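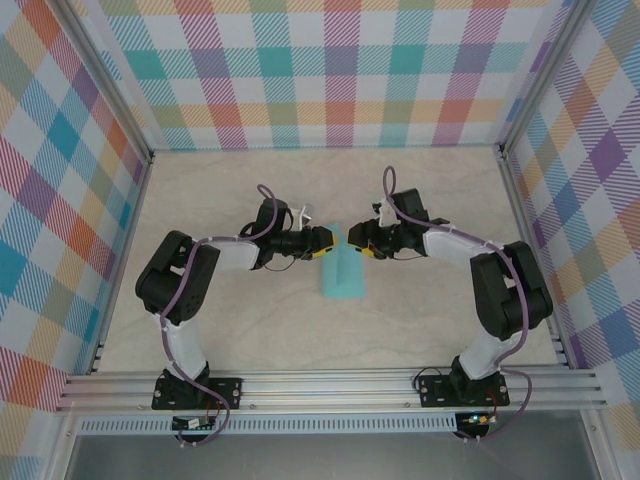 Fig. 1. Two-arm cell, folding task.

Week 5 - can they do chores yet?? Short version: some, slowly.

- laundry, napkins, gift wrap = all thin stuff that bends. Hard. Dishes easier (rigid)
- paper keeps its crease, so a bad fold stays bad. Cloth forgives you
- two arms: one holds, one folds. Timing is teh problem

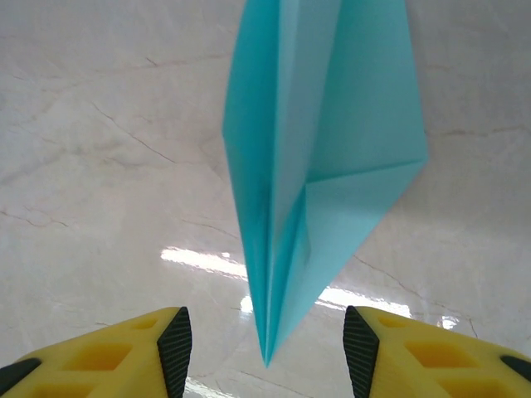 - grip too hard = new crease, too soft = slips. People do this by feel, most grippers can't
- shop floor: boxes yes, tissue lining still by hand

Read Mayrhofer ch. 2 before lab. Bring one chore you think is imposible, say why.

Comments
Valentin: is ch. 2 the one on grasping?
Burgi F.: yes, skip the appendix
Elfriede: my chore is fitted sheets

Contact: A. Parri | © Course notes | Back to top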